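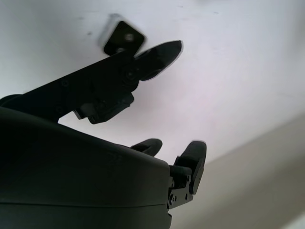 Alun Gronow said the two boxes ought to go back where they came from, and he said it before he had his coat off. You couldn't keep other people's boxes on a table for a whole winter, he said, and then act surprised when they wanted them.

I told him I wasn't surprised. The letter from Haltcombe had come in October and I had read it then. It said the stock belonged to Skuvach and was to be returned in its original packaging. I put the letter in the drawer with the tape and went on with my work.

"What date have they given you?" Alun asked.

"06/03/2024."

He looked at the wall where the calendar used to be.
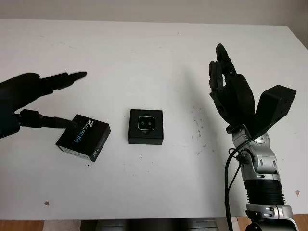
I had wiped the table that morning, which was something. It was a good white table, bought when the Prumeck office closed, and it showed every mark. Alun ran his thumb along the edge and didn't comment.

He wanted to know if the lids had been opened. I said one of them had, a long time ago, by Ellis, who had wanted to see what 2000 dollars looked like. Ellis had closed it again and been disappointed for the rest of the afternoon. After that the boxes were just boxes. We moved them when we ate and moved them back when we were done.

"You'll miss them," Alun said.

I said I doubted it. I went to get the tape and found the letter lying on top of it, so I read it again. There was a second page I had forgotten. It asked for a signature and a telephone number, and it gave six in the evening as the latest they would take a delivery.

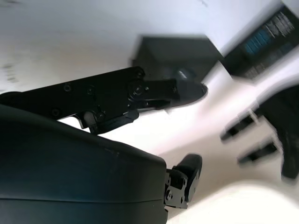

Alun held the paper flat while I signed. The pen skipped on the G of my last name and I had to go over it. He asked if I had a carton big enough for both, and I said there was one in the hall with shoes in it.

"Take the shoes out, then," he said, and went to put the kettle on.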